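Chapter 6
When the Handover Fails

Learning goals
Explain why two arms passing an object need a shared release rule.
Read a fault log and separate the first fault from the ones that follow it.
Write a stop condition that a technician can test.

On May 15, 2025, a two-arm cell at the Pastbridge training lab stopped in the middle of a handover. The left gripper was told to let go before the right gripper had reported a firm hold. The part dropped, the right arm closed on air, and both arms kept moving toward the next position. Josefina Painemal, the technician on shift, pressed the stop button. The log showed that 2 seconds passed between the early release and the stop.

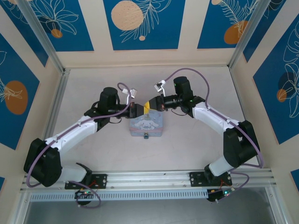

The damage was small. One finger pad tore and a cable pulled out of its clip. Even so, the lab kept the cell out of service until June, when Ihor Ostapchuk and Zofia Domański finished their report. We will use that report throughout this chapter.

6.1 What the log showed

The controller had recorded 59 fault messages. Most of them dealt with position errors in the right arm, and the first repair crew spent a morning checking its motors. The motors were fine. The message that mattered was near the top of the list: "hold signal late, 400 ms." The release command ran on a fixed timer and did not wait for that signal.

A fault that sets off others is called a root fault. The later ones are called secondary faults. Sort a log by time before you sort it by severity, and write down the first entry you cannot explain.

6.2 Inspecting the gripper

Before a cell goes back into use, the fingers and pads are checked with the power locked out. Look along the seam where the fingers meet. Check each pad for tears and lifted edges. Follow every cable back from the wrist and make sure it has enough slack for the full reach of the arm.

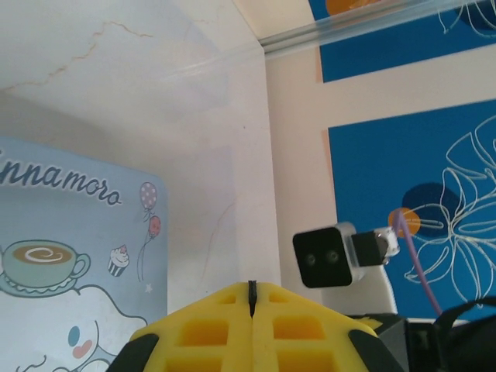

Figure 6.2 Gripper fingers meeting along the center seam, with a black pad on each outer corner.

A worn pad can change the time a gripper needs to report a hold. In the Pastbridge case the pads were within limits before the drop, so the report ruled them out as a cause. It named the timer as the root fault and called for a release rule based on the hold signals from both grippers. Section 6.3 sets out that rule and the test used to prove it.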